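Home | Planning | Set-up | Running | Spares | Contact

Section 2: Before you order anything

I've written this part in the order I wish I'd done it myself. I bought the arms first and measured the room second, and Kristof Verbruggen still brings it up. So, work through these steps with a tape measure and a pencil before you ring anyone for a quote.

1. Write down the jobs. Plain words will do - "put the cup on the desk", "take the thing out of the drawer". Keep it to jobs you want done in the first year. My first list ran to two pages and I crossed most of it out over lunch.

2. Measure the furniture the robot will work at. You want the height of the top, the depth from front to back, and how far each drawer comes out when it's fully open. Write the open-drawer figure down separately, it's the one everybody forgets (me included).

3. Measure the floor in front. With our Groltier base I leave 700 mm clear between the furniture and whatever is behind the robot. I tried 600 and it could reach the desk perfectly well, but turning round was a nightmare.

Note: doorways count too. Our base is 692 mm across at the widest point, and I had to take a door off its hinges to get it in. Check every door between the van and the room, not only the last one.

4. Decide on one arm or two. Two arms cost a good deal more, and I'd still go for two if anything on your list means holding one item while you deal with another. If it's all picking up and putting down, start with one and ask the supplier whether a second can be added later. Get the answer in writing!

5. Choose the grippers after the jobs, never before. Lay out the actual things you want handled and sort them by shape: flat, round, thin and bendy, anything with a rim. Send that list with your enquiry. Zirnen and Hoekstra both quoted me properly once they had it, and the two prices were a lot closer together than the ones I'd had from a vague phone call.

Caution: don't budget for the arms and forget the fingers. Pads and finger tips wear, and we get through a set far quicker than I'd allowed for. I now put eight sets in the first year's order and they all go in one box with a label on it.

6. Run your list in simulation before you pay a deposit. Floor Kramer built our room in Brolov in a couple of afternoons, with the walls, floor, desk and drawers at their true sizes, and we drove the robot round it. It changed my order. I'd been about to buy a taller stand, and it would have been money down the drain.

Note: allow for somebody's time here. The software was the cheap bit of the bill, and Floor's hours were the dear bit.

7. Look from the robot's side as well. It's easy to set the view up high in a corner where it all looks lovely and roomy. Put it at the robot itself and see how much of the desk you've really got left to look at once both arms are up. If your jobs are low down or close in, this may push you towards an extra camera, so price one now.

8. Add it all up, then put the whole lot away until Thursday and read it again. I found two things I'd counted twice and one (the delivery charge) that I hadn't counted at all.

If you're hoping to have everything running by August, get the quotes in well ahead. The arms came when they said they would, but the cables for ours took ages - ask about those on the first call. Keep your measurements from steps 2 and 3 handy as well, because you'll need them again when you mark out the floor in Section 3.

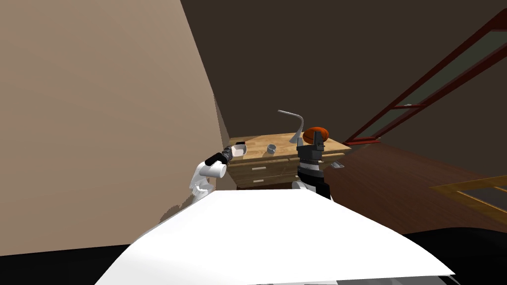
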